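Toy kitchens have become too finished. I say this as someone who bought one in May, put it together over two evenings and likes it very much. Ours has a fridge, a freezer, an oven, a dishwasher, a microwave and a telephone. My grandmother's kitchen in Gatton had less.

Playing house used to need some guessing. A shoebox was the oven until someone wanted a garage. Now each thing arrives with its job printed on it, and a child of three is told where the water comes out and which door hides the ice.

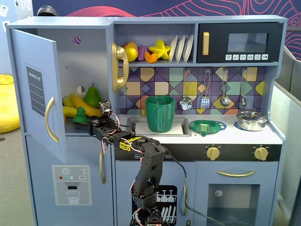 *Bananas and a pear in the fridge, with the shopping list on the inside of the door.*

I don't blame the makers. Parents choose what looks like a real kitchen, and I did the same. I paid £160 and turned down a plainer one at £100 that was two shelves and a painted hob. The dear one at £343 had lights and sounds, and I am glad I left it in the shop.

What gets played with in our house is the food. The grapes have been medicine and the lemon has been a baby — it had its own blanket for a week. The shopping list has hardly been looked at. Plates go in the rack when an adult puts them there.

So my advice is to spend less on the cupboard and more on what goes in it. Buy plain fruit, a few plates and a pan. Leave one shelf bare and see what ends up on it. If you already own the big kitchen, keep a shoebox next to it.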